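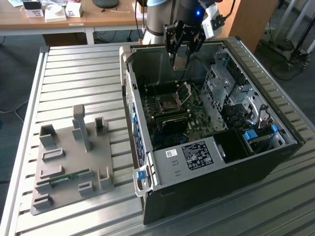
*An open desktop tower on its side, with the panel off.*

My desktop computer is old enough that I have stopped telling people its age, and I love it about the way I love my kitchen table. I bought it in a little shop in Stolden, back when the shop still had a bell on the door, and I have opened it up more times than I have opened the hood of my car. I want to say a few kind words for keeping things like that, and for the right to keep them, and I hope you'll bear with me if I wander (my family says I always do).

Last November the thing began shutting itself off in the middle of letters. I called Horemik, the repair chain out by the highway in Firkberg, and a very polite young man told me that machines of that age were "past economic repair." He offered me 18 dollars toward a new one. I thanked him, hung up, and spent the evening with a screwdriver and a soft brush. There was a gray mat of dust over the fan as thick as a sweater sleeve. I cleaned it out, put in a new power supply, and the computer has behaved itself ever since, apart from a hum in damp weather that I have grown fond of.

Now, I don't blame the young man. He was reading from a screen, and the screen had been written by somebody who sells computers. But I do think that phrase deserves an argument. Economic for whom? The part cost me less than a pair of decent shoes. A new machine of the kind he had in mind would have been over 200 dollars even after his discount, and the old one would have gone into a bin with its perfectly good drives and its perfectly good case.

What worries me more is that the newer ones are so hard to get into. My neighbor brought over her Ugwu laptop this spring, hoping I could swap the battery, and we sat there for two hours with a hair dryer and a guitar pick, both of us laughing and getting nowhere. The battery was glued down under everything else. Somebody decided on that glue – sat at a desk and chose it over two screws – and I would dearly like to ask them why.

I know thin is nice. I carry a phone too, and I wouldn't want it the size of a brick. All the same, I'd gladly put up with a little extra thickness for a lid that comes off, and a label inside saying which part is which. Our town library lends out cake pans and snowshoes, and I have asked them to consider a good set of small screwdrivers. They said they'd think about it, so if you live nearby, please go in and ask for them too.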